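Learning to keep a pantry list

12 August 2021
4 min read

When I moved into the apartment on Mathias Street I had been buying groceries for one person for most of my adult life, and I was bad at it. I would go in for bread and come out with a third jar of mustard. I threw away a lot of spinach. My grocery bill went up every month and I could not have told you why.

In January I started keeping a list. I mean a list of what was already in the house, which I had never written down before. The shopping list comes out of that one. My friend Hadiza Tamuno has done this for years in a school notebook, and she let me copy the way she sets up her pages. There is one page for the kitchen, one for the freezer and one for the bathroom and cleaning things. Each line has the item, how many I like to have, and a pencil mark for each one on hand. When I use something up I erase a mark.

The kitchen page took me a whole evening. I found rice in three different places. I found a tin of chestnuts I had carried through two moves. I had been putting new things in front of old things, so the back of every cupboard was a kind of museum. I pulled it all out onto the floor, wiped the shelves with warm water and vinegar, and put the oldest things in front.

The freezer was worse. Half of what was in there had no label, and frozen soup and frozen gravy look very much alike. I now write on a strip of masking tape before anything goes in. The marker stays in the drawer next to the freezer with the tape. When it was in the other room I didn't use it.

For most things I settled on keeping 2: one open and one waiting. That works for oil, dish soap, coffee, flour, toothpaste and shampoo. It does not work for milk or anything green. It also doesn't work for toilet paper, where I keep more, or for spices, where a second jar only goes stale.

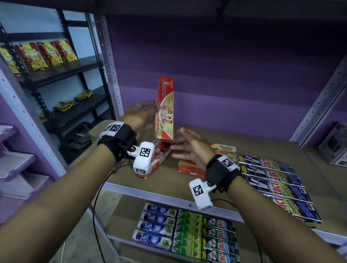
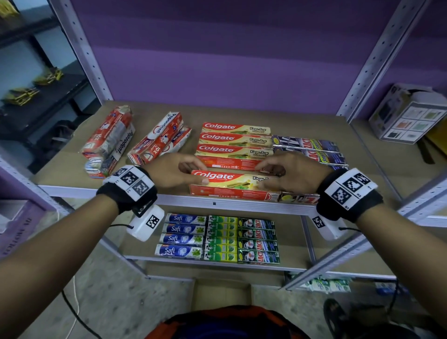 Colgate, the red and cream box.

The bathroom page is the shortest and the one I ignored longest. Soap and toothpaste don't go bad quickly, so I didn't think they mattered. But those were the things I kept running out of at ten at night, and then I would pay too much for them at the corner store. Now when I open the spare, the item goes on the shopping list that same day. I do it while I'm still standing in the bathroom or I forget.

I tried an app for a while. Ludivine Chauvin at work uses one called Clornus and likes it a lot, and she has a family of five, so maybe it makes more sense for her. It wanted me to scan every bar code, and the bulk bins at Wodach don't have bar codes. I kept it up for 20 days. Then I went back to the notebook, which hangs on a nail by the kitchen door with a pencil on a string.

A few things I changed along the way:

I stopped listing things I buy every week no matter what. Eggs, bread and bananas are not on any page.

I shop on the way home from work instead of on my day off. I walk to the store on Stodberg Avenue, so I only buy what I can carry, and the canned goods get spread over several trips.

I go through the kitchen page before I plan any meals. If there are lentils, we are having lentils — "we" being me and whoever comes by.

I don't buy a bigger size just because it's cheaper by the ounce. I once bought a box of 1,000 tea bags that way. They were fine at first and tasted like the box by the end.

I don't have exact numbers on what I've saved. The bill is lower than it was last year, and I throw out much less food, maybe one sad cucumber a month. I also have more room. The top cupboard over the fridge is empty and I haven't decided what to put in it.

The chestnuts went into a stuffing, by the way. They were well past their date and tasted all right. Next I want to do the same thing with the hall closet, where I know there are at least three half-used rolls of wrapping paper and a lamp without a plug.

2 comments
20 shares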